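Lernach Traverse

The Lernach Traverse is a long-distance cycling route for mountain and gravel bikes. It runs from the town of Lernach in the west to Irumville on the coast, and is 685 km long. Most of it follows forest tracks, farm roads and old drove ways, with short stretches of public road between villages. It is normally ridden from west to east.

The route is unsupported, and riders carry their own clothing, tools and food.

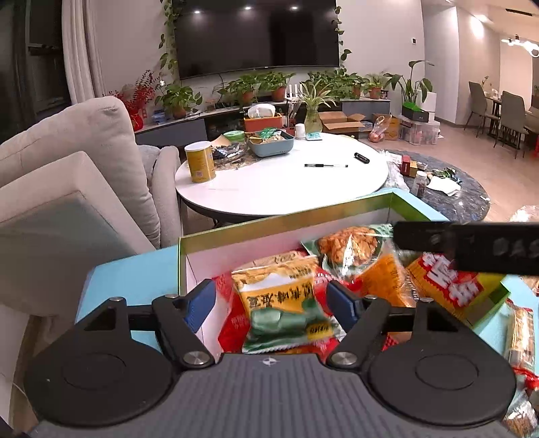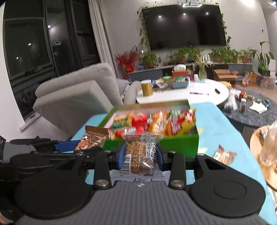

Packaged snacks

Route

The Traverse is divided into four sections. The first leaves Lernach by the river path and climbs through beech forest to the Rudd plateau. The surface is firm gravel for most of the way, apart from a rough descent to the ford below the old quarry. A footbridge upstream can be used when the water is high.

The second section crosses the plateau and is mostly level. There is little shelter, and westerly winds are common for much of the year. The only settlement is the hamlet of Rudd, which has a campsite, a spring and a small bunkhouse.

The third section is the hardest. It includes the Kukosach pass, the highest point of the route at 1385 m. The western side is a steady climb on a former military road. The eastern side is steeper and has loose stone on the upper bends, where many riders choose to walk. A marked alternative avoids the pass by following the valley road, but adds a long stretch among traffic.

The fourth section drops through orchards and vineyards to the coast. It is nearly all surfaced and ends at the harbour in Irumville, next to the railway station.

History

Parts of the route are much older than the bicycle. The drove way between the plateau and the Kukosach valley was used to move sheep to winter grazing, and stone pens can still be found beside it. The military road over the pass was built for pack animals and later widened for carts.

Local clubs at both ends had used these tracks for day rides for many years, but there was no agreed line between them. The main difficulty was access to private forest east of Rudd, which was settled by moving the line to the north side of the stream. The full route opened on 2020-08-07. Signs were put up first on the western half – the eastern half was followed by map alone until the next season.

Signs and maps

The Traverse is marked with white arrows on a brown background, fixed to posts at junctions. In open country on the plateau the arrows are painted on low stones and can be hard to find in mist or snow. A paper map in two sheets is sold in Lernach and Irumville, and a track file for navigation devices is updated each spring.

Riding the route

Most riders take between eight and twelve days. The usual season is from late spring to early autumn. The pass may hold snow well into spring, and the bunkhouse at Rudd is closed in winter. September is often the driest month, though nights on the plateau are cold by then.

A bike with tyres at least 45 mm wide is suitable for all sections. Soft bags strapped to the frame and handlebar are more common than panniers, which tend to shake loose on the Kukosach descent. Riders who carry a backpack usually keep it small and use it for water and a rain jacket. There are no bike shops between Lernach and the eastern foot of the pass.

Camping is allowed at the marked sites only. Fires are not permitted on the plateau or in the forest.

Event

A timed ride over the whole route, the Traverse Ride, starts in Lernach each September. Entry is limited to 400 riders, with places drawn by lot when demand is higher. In its most popular year to date the draw received 1143 applications. There are no prizes. Riders carry a card that is stamped at Rudd, at the top of the pass and at the finish, and those who reach Irumville within nine days are listed in the results in alphabetical order.

See also

Bikepacking
Gravel cycling
Drove road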